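Rénover une salle d'eau en copropriété : retour sur une procédure

17 mars 2022

Le présent billet rend compte des démarches que j'ai accomplies en vue de la réfection de la salle d'eau de mon appartement, situé au quatrième étage de la résidence Elisar. Il s'adresse aux copropriétaires qui envisagent une opération comparable et qui souhaitent en connaître le déroulement administratif. Les aspects décoratifs n'y seront pas abordés.

Le règlement de copropriété de la résidence comporte 149 articles, dont la plupart ne concernent en rien les travaux privatifs. Trois d'entre eux méritent toutefois une lecture attentive : celui qui définit les parties communes, celui qui fixe les horaires de chantier et celui qui impose une déclaration préalable au syndic, le cabinet Zasteneck, pour toute intervention sur l'alimentation en eau.

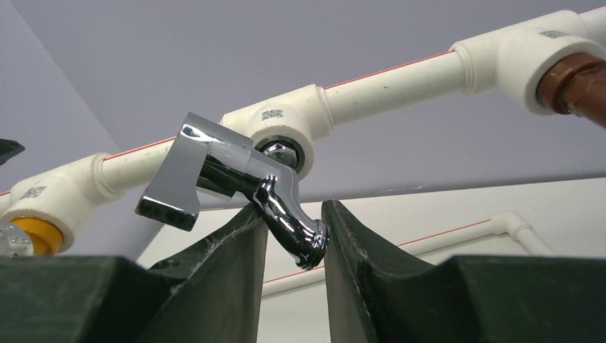
La frontière entre partie privative et partie commune constitue la première difficulté. Dans notre immeuble, la colonne montante relève de la copropriété jusqu'au robinet d'arrêt de chaque logement ; tout ce qui se trouve en aval appartient au copropriétaire, qui en assume l'entretien et les dommages éventuels. Un tube blanc à liseré rouge, un té de même couleur et un raccord de douche chromé avec sa platine percée de petits trous relèvent ainsi, une fois posés dans le logement, de la seule responsabilité de l'occupant propriétaire. Il convient de le rappeler à son assureur avant l'ouverture du chantier et de lui demander une réponse écrite. La mienne m'est parvenue avec retard, ce qui m'a contraint à reporter la première date d'intervention.

J'ai ensuite sollicité deux entreprises. La société Sesteo a établi un devis de 2815 euros, dépose comprise, avec une durée de validité de 90 jours. L'entreprise Magyar proposait un montant inférieur, mais excluait l'évacuation des gravats et la remise en état du palier. Après rapprochement des deux documents ligne par ligne, l'écart devenait négligeable. J'ai retenu la première offre, dont l'attestation d'assurance décennale était jointe d'emblée. 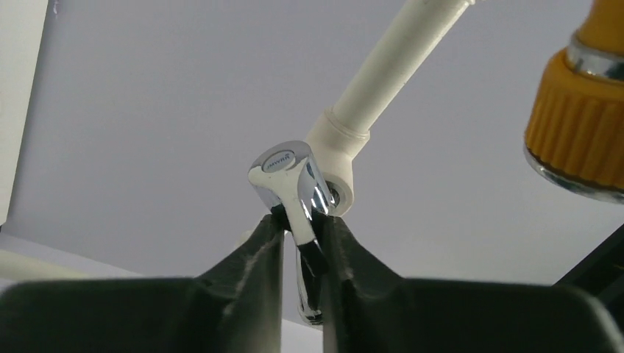
La coupure d'eau

Toute coupure de la colonne doit être annoncée par voie d'affichage dans le hall et demandée au syndic par courrier électronique. Le règlement ne précise pas la forme de l'avis. J'ai mentionné la date, l'heure de début, l'heure de fin prévue, les étages touchés et un numéro de téléphone. L'affiche de la première tentative avait été recouverte par celle du ravalement ; il est donc prudent de vérifier le panneau la veille.

La coupure elle-même a duré 37 minutes. J'avais annoncé deux heures, et je maintiendrais cette marge si l'opération était à refaire.

La réception des travaux

Je recommande de dresser un procès-verbal, même succinct, et de le faire signer par l'entreprise avant le règlement du solde. Le mien tient sur une page. Il comporte une réserve relative à un joint de carrelage, dont la reprise est prévue en avril. Une copie a été transmise au syndic, qui n'en exige pas la production mais l'a versée au dossier du lot.

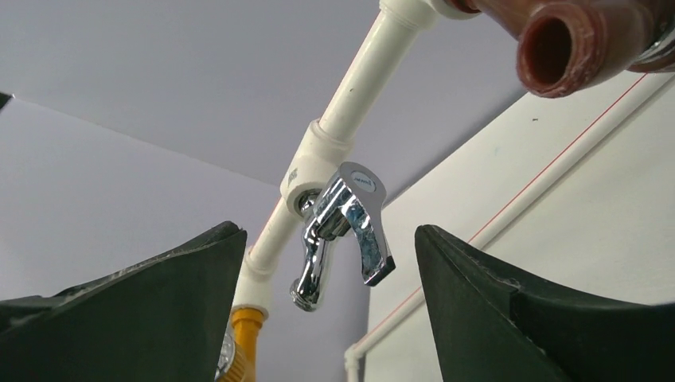 Une lectrice m'a fait observer, par message, que son propre syndic facture le traitement de la déclaration préalable, et elle demande si cette pratique est admise. Je ne suis pas en mesure de me prononcer sur son cas. Le contrat de syndic, annexé en principe à la convocation de l'assemblée générale qui l'a approuvé, énumère les prestations particulières donnant lieu à honoraires. Il y a lieu de s'y reporter, puis d'adresser une contestation écrite si le poste n'y figure pas.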